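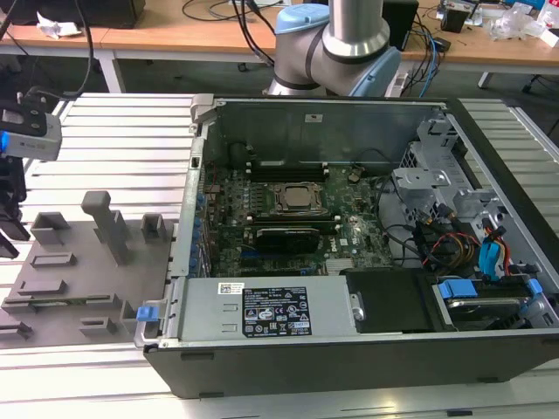 What is being recalled?
Gripper controller firmware on the Vilby two-arm disassembly cell, which can release a held part when the cell comes out of a protective stop.

ENRIQUEZ, 2026-03-12. Mikis today issued a safety notice for Vilby cells used to remove memory modules, drives and other parts from desktop computers. The notice covers 56 cells shipped since July.

The fault occurs when a protective stop is triggered while a gripper is closed on a part. On restart, the controller reads its stored finger position as zero and opens the fingers before the arm reports ready. The part drops from whatever height the arm stopped at. Mikis has confirmed 10 occurrences at customer sites. Nine damaged only the part. In one, a hard drive struck an operator's hand, causing a bruise.

The fault was traced to a change in the Nukow motion library that altered the order in which the arm and gripper resume. Factory tests did not include a restart under load. That test has been added.

Until the update is installed, operators should:
Limit arm speed to 80 millimeters per second.
After any stop, keep hands out of the cell and open the gripper manually over the table before restart.
Suspend unattended shifts.

Corrected firmware is available now from the Mikis service portal. Installation takes roughly 24 minutes per cell and requires a new gripper calibration. Cells with the older single-arm controller are not affected.

Customers who cannot install the update themselves may request a service visit at no charge through the Enriquez office.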